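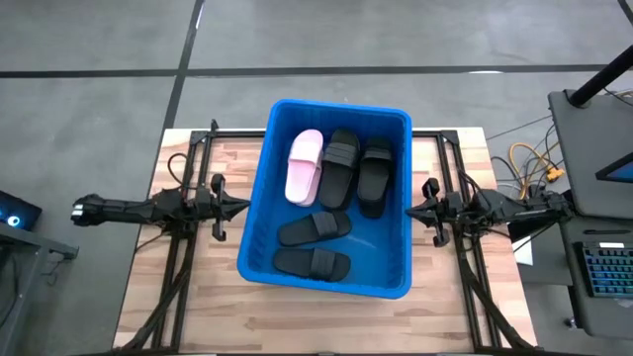
Équipe Manipulation bimanuelle, laboratoire Ellulari | Brèves

Des claquettes, des bras et une bonne surprise

Bon, je vous avais promis des nouvelles de Skesik avant les vacances, les voici ! Pour ceux qui prennent le train en marche : Skesik, c'est notre méthode d'apprentissage pour la manipulation à deux bras, celle sur laquelle Oluf Mogensen et moi nous arrachons les cheveux depuis octobre. Vendredi, on a enfin bouclé la série d'essais sur les chaussures, et je suis franchement contente du résultat.

La tâche a l'air bête. Un bac en plastique bleu, des claquettes dedans (des roses, des noires, certaines empilées par paires, d'autres toutes seules dans leur coin), un bras noir de chaque côté, et il faut former les paires puis les sortir du bac. N'importe quel enfant de quatre ans fait ça, en râlant peut-être. Pour deux pinces, c'est une autre histoire : une claquette noire posée sur une autre claquette noire, ça ne se distingue pas si bien, et la bride large est à la fois la meilleure prise possible et le meilleur moyen d'embarquer la voisine avec.

Jusqu'ici on apprenait aux bras à partir de démonstrations complètes, du premier geste au dernier. On en avait enregistré 3 000 l'hiver dernier, en téléopération, et j'en garde un souvenir ému dans les deux poignets. L'idée de Skesik, c'est de découper ces démonstrations aux moments où un bras attend l'autre. Chaque morceau est appris séparément, et un petit module décide ensuite qui bouge, qui patiente et pendant combien de temps. Oluf appelle ça « la politesse ». Le terme n'est pas dans l'article, j'ai essayé, il a été refusé par nos relecteurs internes.

Et donc, les chiffres ! Après découpage et tri, on n'a gardé que 1 593 démonstrations, et la politique entraînée dessus fait mieux que l'ancienne, qui avait droit à la totalité. Sur 30 essais avec des dispositions de départ jamais vues à l'entraînement, l'ancienne version en réussissait 13. La nouvelle en rate quatre. J'ai refait le compte deux fois, puis Christos Economou l'a refait derrière moi (il ne me croyait pas, et il avait un peu raison, j'avais oublié une ligne du tableau la première fois).

Les quatre échecs se ressemblent beaucoup : une claquette isolée collée contre la paroi, les deux pinces qui la visent en même temps, et plus personne ne cède. On a une piste, un délai légèrement différent pour chaque bras, mais rien de testé pour l'instant, alors je ne m'avance pas.

Côté calendrier, Christos reprend le code pour le rendre lisible par quelqu'un d'autre que nous, et l'équipe de Gunawan doit rejouer les essais sur son propre poste, avec d'autres bras et d'autres chaussures. J'ai réclamé des baskets à lacets, on m'a regardée de travers. L'article part à l'atelier Horimcombe dès que les figures sont propres.

Si vous voulez voir tourner la démo, passez à la salle de manip l'après-midi, de préférence après 14 h, le matin on recalibre. Et si vous avez de vieilles claquettes dans une taille un peu inhabituelle, je suis preneuse !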